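Vullon hand gripper, review after a season of use
2/9/20

We are a small medal and token shop, and we put finished discs into glass-topped wooden display cases. Fotus, which handles our automation, started us on the Vullon hand gripper in October. You hold it and do the job with it, and the recordings are used to teach an arm the same job. I have used three of them at the bench. 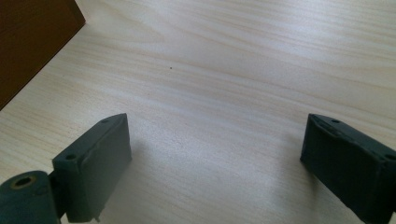
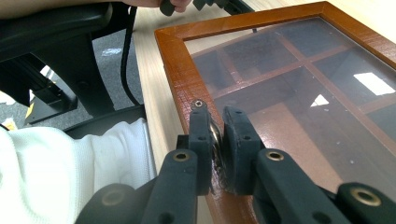

Black fingers, orange-brown wood under them.

Will the arm take over the bench jobs?
Fotus says the arm will do the plain placing and we will keep inspection, repairs and customer orders. Our hours have not changed so far. The work has, and a morning of recording is slower than a morning of filling cases by hand.

The grip is good. It holds a thin disc on edge without slipping if you come in straight. The fingers open wide enough for anything we make. Pivots are still tight after 151 sessions.

Weight is the problem. By lunch my wrist is sore, and two people on the bench asked to be taken off recording. Management agreed to a limit of 118 minutes a day, which should have been in place from the start. We also asked for recording to be paid at the trainer rate, and that is still being discussed.

At $240 a unit it is fair value. I would buy it again with a lighter handle.

Related
Trideck bench mat, second look
Vasiliauskas parts tray review
Who gets trained when the arm arrives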